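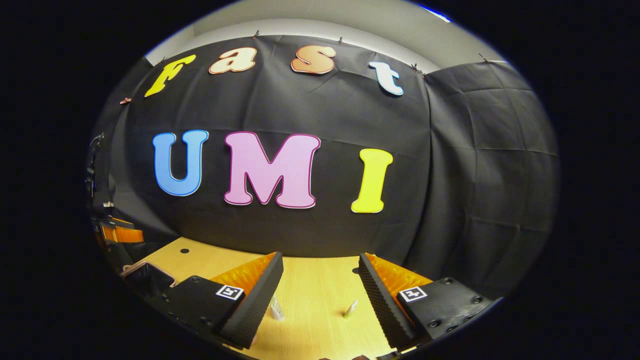
*Figure 1. Lettering on black cloth, upper row: "Fast".*

# How Long Do We Keep Our Clothes? A Wardrobe Study in Mellcombe

Group members: Raelene Ruawai, Ewan Bright, Brodie Rakena
Supervisor: Kirsty Whitelaw
Submitted 23 December 2021

## 1. Background

Most writing on fast fashion deals with how clothes are made and sold. We wanted to look at what happens after they get home. Our question was how long people in one town keep ordinary clothes, and what makes them stop wearing them.

We chose Mellcombe because two of us live there and because it has a mix of older houses and newer rental apartments. The nearest large clothing stores are in Lockyer, so people there either drive, order online, or use the thrift stores on the main street.

## 2. Method

We visited 20 households over six weeks, starting in August. Each household picked one adult wardrobe for us to go through. The owner stayed in the room and told us, for each item, when they got it, where it came from, and when they last wore it. We left out underwear, socks, shoes, and anything kept for work that an employer had paid for.

In total we recorded 1,345 items. Each one went on a paper sheet first and was typed into a spreadsheet the same evening. Ewan built the spreadsheet and Brodie checked it against the paper sheets.

We put each item into one of these groups:

- worn in the past month
- worn in the past year, but not the past month
- not worn in the past year
- never worn

We also did short interviews at three thrift stores. Lachlan McKinnon, who manages one of them, let us sit in on a morning of sorting.

## 3. Results

### 3.1 What people wear

The largest group was clothing that had been worn in the past year but not the past month. We had expected this to be mostly winter coats and summer dresses, and a lot of it was, but T-shirts and jeans were a big part too. Several people owned many pairs of jeans and wore the same two.

Never-worn items turned up in almost every wardrobe. Most were gifts or online orders that didn't fit and missed the return date. One owner had a full drawer of these and said she kept meaning to sell them.

### 3.2 Why people stop wearing things

The most common reason was fit. Damage came second, and it was usually small: a missing button, a broken zipper, a seam open under the arm. Few people said an item had gone out of style, although we think some may not have wanted to say so to students with clipboards.

We asked everyone if they could sew on a button. Most said yes. Far fewer had done it in the past year, and the shirts with missing buttons were still hanging there.

### 3.3 What the thrift stores told us

All of the stores said they get more than they can put out. Knitwear with pilling, stretched T-shirts, and single pieces from matching sets are hard to sell. Mr. McKinnon told us that plain wool sweaters and heavy denim go quickly at any time of year, and that his store sends unsold clothing to Herent, a textile recycler, when there is enough to fill a truck.

The stores did not keep records we could use, so this part of the report is based only on what staff told us.

## 4. Problems with the study

People were guessing at dates. Clothes from a wedding or a vacation were easy to place, while plain basics were not. Where an owner had no idea, we wrote "unknown" and left the item out of the age chart.

The households were mostly people we knew or their neighbors, so they are not a fair sample of the town. They also knew we were coming. At least two admitted they had cleared things out before our visit, and we have no record of what went.

We changed the wording of the "last worn" question after the first few visits. The first version asked about the season and the later one asked for a month. We went back to the early households by phone to fix this, but one could not be reached, and its answers are marked in the spreadsheet.

## 5. Suggestions

A repair table at the community hall would be cheap to try, with buttons, zippers, and side seams as the main jobs. Raelene has asked the hall about a date in the spring and is waiting to hear back.

If another group takes this on, we suggest going back to the same wardrobes after a year and checking which of the unworn items are still there. The item sheets are in the project folder with the names removed.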